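Search this blog
Type and press enter

What the pick cells changed on second shift
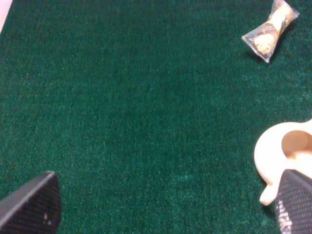
Flalero moved returns sorting over to gripper cells in March, and I have been on the line with them since. Most of the written procedure covers throughput. Very little of it covers the work that is left for us, so these are my notes. The hard part of returns is variety. A cream mug on its side with the handle out and a wrapped biscuit well away from it on green carpet need two different grips. Clear crinkled plastic throws bright highlights, and the Nyarko software tends to read highlights as edges. Glazed ceramic does the same along the curve. A person sorts both without thinking about it, and that was the whole job for 9 of us before the change.

There are 7 of us now. Two transferred to the Vuvau building and their spots were not refilled. The rest do exception handling: clearing stops, approving a grasp on screen, marking an item as unpickable. On a bad shift a cell asks for help up to 47 times. Each request takes a few seconds, but the requests come at uneven intervals, so you can't start anything else.

Wrists are better. I used to tape mine by the last break. Eyes are worse, and the screens are mounted too high for anyone under average height. I filed a ticket on that and it is still open.

Pay grade is also unsettled. Exception handling is classed the same as sorting, although it came with 8 hours of Drorkar training and a test at the end. Management says the classification gets reviewed after the second cell block goes in. I would like the review first.

Next post will cover stop codes and which ones can be cleared without a supervisor key.

12 shares
3 comments

Related posts
Stop buttons and where they should go
Reading a shift log
Why the old conveyor was loud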